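3.2 Household storage of unused computers

The second part of the interview dealt with equipment that was no longer in use but had not left the home. We asked each household in Clomville to show us where such items were kept and to say how long they had been there. Phones and chargers were left out, as they are covered by the earlier survey (Pascu and Ketilsson), and so were games consoles.

Desktop computers were kept longer than any other item. The usual places were lofts, the cupboard under the stairs and, in the older terraces, the coal store. Laptops tended to stay closer to hand, in a drawer or on top of a wardrobe, and people spoke of them as spares even when they had no charger that fitted. Few desktop owners talked in this way. Most said they meant to get rid of the machine and had not got round to it.

Worry about personal files was the reason given most often. Several people knew that deleting a file does not remove it fully, but did not know what to do instead. One woman had been told by a relative to drill through the drive and had put the whole computer back in the loft while she looked for someone with a drill. Others did not know which part of the computer held their files and so felt they had to keep all of it.

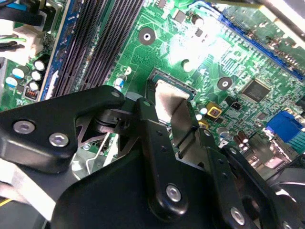
Figure 4. Motherboard inside a desktop chassis.

The second reason was transport. The council site at Briten takes small electrical goods free of charge, but it lies 8 miles from the estate and no bus runs there directly. Households with a car had often made the trip with garden waste and left the computer at home – it had simply not come to mind. Those without a car relied on the kerbside collection, which must be booked by telephone and takes no more than five items at a time. Two people thought there was a fee. There was none at the time of the interviews, although one had been charged until the previous April.

Value came third, and here the answers were mixed. Some owners remembered what they had paid and were unwilling to give the machine away for nothing. Others thought it was worthless and would have been embarrassed to offer it to anyone. The repair shop in Grakow Street accepts old desktops for parts, but only four of the people we spoke to had heard of it, and one of them believed that it had closed.

These findings agree in part with those of Mushi and Sutherland, who also found that worry about files came before cost. They differ on the matter of distance. In their study, people who lived near a collection point were no more likely to use it, whereas in ours the households on the Briten side of the estate had kept fewer machines. The difference may lie in the housing, as the flats on that side have no lofts and very little storage of any kind. We return to this point in Section 5.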